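Frade recall petition is 19 short, now what?
Tumdale Talk > Town Hall and Elections

quarryview
So the clerk's count on the Salvador Frade recall went up on the door at town hall a little after 4 p.m. and we are 19 signatures short. Nineteen! We needed 1,052 good ones. I stood outside the feed store with a clipboard in the rain for this and I am not in a great mood, so forgive the typing.

For people who haven't kept up: Frade ran last time on keeping the old quarry land zoned the way it is. It was on his yard signs. It was on the card he left in my screen door. Then Stendell shows up with their plan for the trucking yard, and by the second reading he's voting yes and telling us he "got more information." I've asked him twice what the information was. I asked him once in the parking lot and once at the microphone, and I got a very nice smile both times.

Anyway, the part that makes me mad isn't even the vote anymore. The clerk threw out 44 signatures from folks out on the Grornham side because their addresses are supposedly outside Ward 2. You can do that math as fast as I can. If even half of those go back in, we have a recall election.

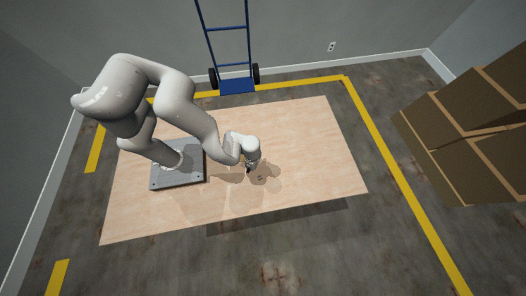
gravelroad
I signed it and I still think the clerk got this right. A recall of a ward councilman is supposed to be signed by people in the ward. If you live out past the bridge you get to be annoyed at Frade like the rest of us, but he isn't your guy. I'd be pretty hot if a bunch of people from Ward 3 signed to throw out somebody I voted for.

Also, and I say this with love because I know how many evenings you put in, whoever was running the clipboards should have had a ward map taped to every one of them. The other side's been saying for weeks this would be sloppy and now they get to say it some more.

quarryview
We HAD maps. The maps we had were the ones the town gave us, and the town's map shows the Grornham strip inside Ward 2. That's my whole point. It was annexed, the people there pay town taxes, they get town water, and they vote at the Ward 2 fire hall. I have a neighbor's cousin out there who voted in that hall last November, with a Ward 2 ballot, with Frade's name on it. How does he get to vote for the man and then not get to sign to recall him?

gravelroad
OK, that I didn't know. If he got a ballot with Frade on it then I take some of that back. Does he still have anything showing it? A sample ballot or the card with his polling place?

quarryview
He's looking. He keeps everything, so I'm hopeful, but "everything" is in a lot of boxes.

bettys_garage
I'm going to be the unpopular one. I didn't sign and I wouldn't. I voted for Frade, I don't like the trucking yard, and I think he broke his word. But a recall over one vote is a bad habit to get into. We have a regular election coming. Beat him there. If we pull somebody out of the chair each time a vote goes the wrong way then the only people who'll run are the ones who never plan to vote on anything.

And I'll say it since nobody else on here will, some of those Stendell jobs would go to people from here. My son-in-law drives over an hour each way. He'd apply the first morning.

hank_on_elm
Betty, I hear you on the jobs, but where are those written down? I read the packet (all of it, I was home with my back) and there's a nice paragraph about "local opportunity" and not one line that commits them to hiring a single person from Tumdale. If they'd put a number in the agreement I might have swung over myself. They were asked at the first reading and their fella said it was too early to say. Then it was voted on. So when was it going to be not too early?

bettys_garage
That's fair. I'd like to see it in writing too. I still don't think you recall a man over it.

quarryview
It's more than one vote though. It's a vote on the one thing he ran on! If he'd run on fixing the pool and then changed his mind about the quarry I'd grumble and go home. He asked for my vote for exactly one reason and then did the reverse. I don't know what a recall is for if it isn't for that.

Several people have messaged me with more or less the same thing so I'll put it up where everybody can find it. I called the clerk's office this morning and she was perfectly decent about it, for the record. I have no beef with her personally. She says she used the county's address file, and the county's file has the strip outside the line, and she isn't allowed to use the town's map instead. So there are two maps and they don't agree, and the petition fell in the crack between them.

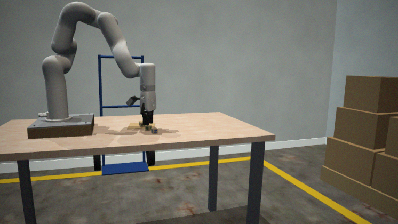
How long do we have to fix the petition? We have 40 days from the date on the clerk's notice, and new signatures count as long as they're turned in on the official supplement sheets.

So please, please don't go printing more of the old sheets at home. Somebody already offered. The supplement sheet has a different heading and a line for the original petition number, and a signature on the wrong form is worth nothing. I've got a stack on my porch in the blue tote and you can come take one whenever, the dog is all noise.

gravelroad
Then isn't the easy thing to forget the 44 and just go get 19 new ones? Get double that, so there's some slop. You could do it in a weekend at the ball field. You're talking about fighting the county over a map when you could be knocking on doors on Elm.

hank_on_elm
Nobody's knocked on Elm. I live on Elm. I signed at the library.

quarryview
Hank I'm putting you down for Elm.

And yes, we're going to do the doors too. But I don't want to drop the Grornham people, partly on principle and partly because if they're out of the ward for the petition, are they out for the recall election as well? And then are they out for the regular one? They'd be living in the town and not in any ward. I asked the clerk and she said that was a good question, which I've learned is not something you want to hear at a counter.
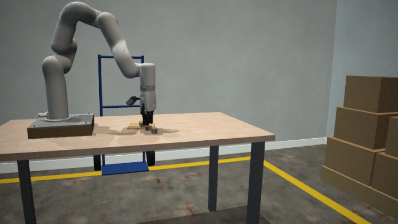
Robot arm on its table, gripper down at the tabletop.

tumdale_lurker2
First post, be gentle. I live on the strip. I'm one of the ones that got tossed, I'm pretty sure, though they don't give you a list. We came in with the annexation and nobody from the county has ever told us a thing. I get the town newsletter, I get the town water bill, and I got a jury thing from the county with an address format that hasn't been right since we moved in. So I can believe their file is old.

I'll be straight, I mostly signed because I don't want trucks braking outside my kitchen at 5 a.m. I don't know Mr. Frade and he might be a nice man. But I would like it to count when I write my name on something.

bettys_garage
Welcome, lurker. And see, now you've got me. I'm against the recall and I think your signature should count. Both. If it goes to an election because of your street I'll grumble, go down there and vote to keep him, and that's how it ought to work.

gravelroad
Betty being reasonable on the internet, somebody mark the calendar.

quarryview
Betty, I'd take ten of you.

The appeal is where I could use help from anybody who's done paperwork with the county. What I've pieced together is that we file an objection with the clerk, who can't decide it, so it goes to the county board, who say they only look at the address file, so they send it over to the assessor, who sends it back to the clerk to say which annexation ordinance it was. Look at that arm in the last picture I'm putting in at the end of this post and how it bends way out to the left and folds back over itself before it ever starts heading down to the board, and that's our objection form right there. I can see the spot we're trying to reach. It's just a long way around to get to it.

Small request while I'm at it. If you go to the council meeting please don't yell at Frade. Somebody did last time and it was the only thing in the paper.

hank_on_elm
The ordinance should be in the bound books in the back room at the library. They used to keep a copy of everything the council passed. I can go look after lunch tomorrow, it's better than doing Elm with my back.

gravelroad
If Hank finds it, get a certified copy and not a phone picture. My brother-in-law fought them over a property line and they wouldn't look at anything without the stamp. It costs a couple bucks and you have to ask for it in person.

hank_on_elm
Went. Found it. The strip is described by lot and it says right there in the second paragraph that it's added to Ward 2. There's also a line saying the town "shall forward" a copy to the county, and there's no note in the book that anybody ever did. Librarian let me copy it but the stamp has to come from the clerk.

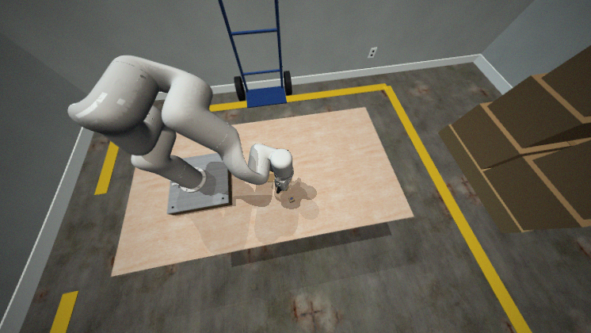

quarryview
Hank, that ordinance is the best news I've had since the count went up, and I read it out loud to my husband at the sink. If the town never forwarded it, then the county isn't being stubborn, they just never heard, and that's a lot easier to ask somebody to fix. I'll get the stamped copy when the counter opens. And that's the arm I was going on about, with the big bend off to the left and then the long stretch down toward the plywood, so now you can all see what I mean about the objection form. Lurker, would you be willing to come with me and sign a statement that you live out there? It'd mean more from you than from me.

tumdale_lurker2
I can do before 9. I'll bring the water bill.

bettys_garage
Bring two, they'll want to keep one.

quarryview
Supplement sheets are still in the blue tote. Elm is still open, I'm looking at you gravelroad.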